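Worktop notes, Triltlow kitchen. Last changed March 22, 2020.

The worktop is where everything ends up, so it is the part of the kitchen that needs a few rules. These are the ones that have lasted.

## The kettle tray

Keep the kettle on a tray with a raised rim. Drips from the spout stay on the tray and so do stray tea leaves, and once a day the whole lot can be lifted to the sink and rinsed. A dark tray shows limescale spots more than a pale one does, but a wipe with a little vinegar on a cloth gets rid of them.

Put the tea on the same tray. A divided box does the job well - tea in one side, and whatever else you drink in the other. Two compartments are plenty. Buy a box that is lower than the kettle handle, or you will knock it every time you pour.

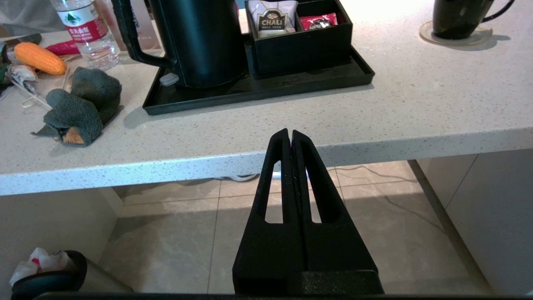

Only fill the box with what will be used in a week. The rest of the tea keeps better in a cupboard, away from the steam. Sachets left beside a boiling kettle for a whole July went soft at the corners, and the tea tasted of very little.

Descale the kettle when you can see a crust on the bottom. Half water and half white vinegar, bring it to the boil, leave it for an hour, then boil twice with fresh water and tip both lots away.

## Speckled stone

A speckled top hides crumbs. It is a good thing until you put a clean cloth down on it. Wipe by feel, with the flat of your hand first and the cloth second, and always towards you, with the other hand held under the front edge.

- Use warm water and a drop of washing-up liquid. Nothing gritty.
- Dry it afterwards with a tea towel or it will smear.
- Lift bottles and small bits off before wiping. Going round them leaves rings.
- Toys and skewers go back where they live before any cooking starts.

## Appliances and cables

- Leave a gap behind anything that gets hot. The booklet will say how much.
- Run cables along the back of the worktop where you can. If one has to cross the front, keep it away from the sink and the hob.
- Unplug before cleaning underneath - every time, even for a quick wipe.
- Look under folded cloths and mitts when you tidy. Cables get buried there, and it is easy to pull one along with the cloth.
- Cloths need to hang up to dry. One left flat beside an appliance stays damp underneath and begins to smell.
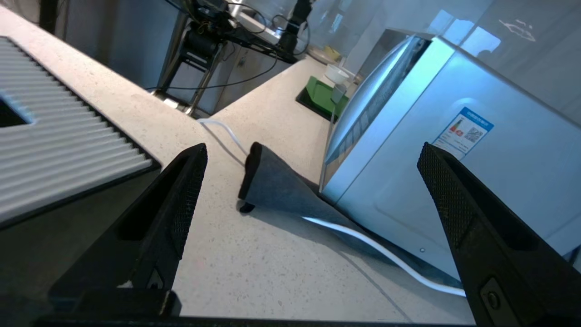
## Still to do

- New hook for the oven mitts, inside the cupboard door.
- Cable clips. The Kaller ones came unstuck, so try the kind with a screw.
- Measure the gap at the end of the worktop before ordering another tray.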